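Shared tables at Skurnance: your questions

Last updated February 9, 2021

Skurnance is a shared work floor with white tables, black chairs on wheels and a grey carpet. These are the questions members send in most often about eating and drinking at the tables. If yours is missing, write to the desk through the members' page.

Can I eat at the work tables?

Yes, as long as you use a plate. Any table on the main floor can be used for food between noon and two. Outside those hours please keep to cold snacks and drinks. The Henríquez room is the only one where food is not allowed at any time.

Where do the green plates come from?

They belong to the floor. We bought 94 of them in January to replace the odd ones that had collected in the cupboard. They are dark teal-green with a raised rim, so a sandwich or a cut-up apple stays put if you move the plate across the table.
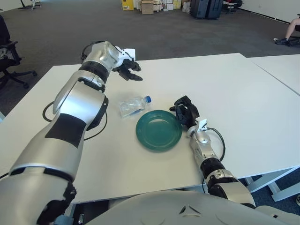
You may bring your own plate, but put your name on the underside. Unnamed plates left overnight go into the cupboard with the rest and are then used by everybody.

Can the plates go in the microwave?

No. Heat your food in one of the glass bowls and tip it on to the plate afterwards. The dishwasher is fine, on the normal programme, lower rack.

What kind of drinks container should I use?

Anything with a lid that screws down. A plain water bottle with a screw cap will do. Open mugs are allowed in the kitchen and on the window seats. They are not allowed where two tables are pushed together, as spills run into the seam and drip on to whatever is underneath.

Should bottles be stood up or laid down?

Stand them up if they are open or you are drinking from them. A closed bottle can lie on its side, well away from the table edge. Turn the cap until it stops before you put it down. 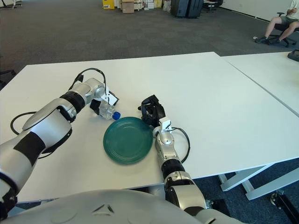
Round bottles will roll if somebody leans on the table, so keep laptops and paper on the other side of your plate.

Do you sell bottled water?

Yes, from the fridge by the kitchen door, and you pay with your floor card. The tap in the kitchen is drinking water and is free. Members bought 1,709 bottles from the fridge last year, and we would be glad to see more of them refilled.

How do I clean the table when I have finished?

Use the spray and a cloth from the Siltatetti caddy at the end of each row. Lift the plate and bottle off, spray the cloth, wipe towards yourself and dry with the second cloth. Do not use the green scourers. They leave dull marks on the white tops.

There is a sticky ring that will not come off. What now?

Lay a warm damp cloth over it for a few minutes and wipe again. Food colouring and curry may need a second go. If the mark stays, send us the table number. 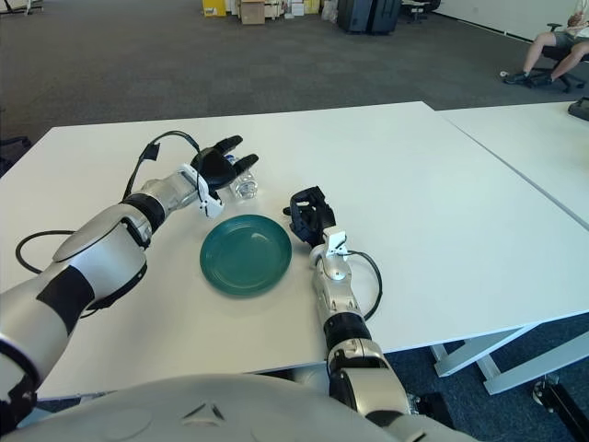

We do not charge for stains that are reported on the same day.

May I pull two tables apart?

Please leave them as they are. The legs are set to the same height so that the tops meet level. For a meal with a larger group, book the Ilham table, which seats 17.

What do I do with a half-full bottle at the end of the day?

Empty it in the kitchen sink and take it home, or put it in the recycling. Screw the cap back on first.

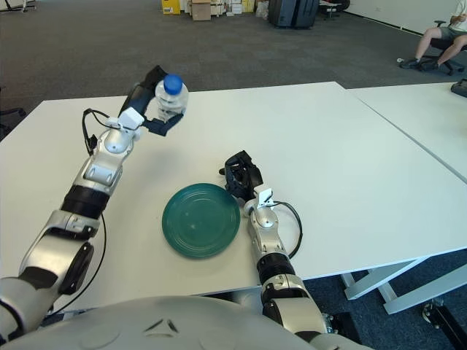 Bottles left on tables are cleared at seven in the evening, whatever is in them. Plates are collected on the same round and washed overnight.

I broke a plate. Do I have to pay?

No. Tell the desk, and use the dustpan under the sink. Check the carpet with your shoes on.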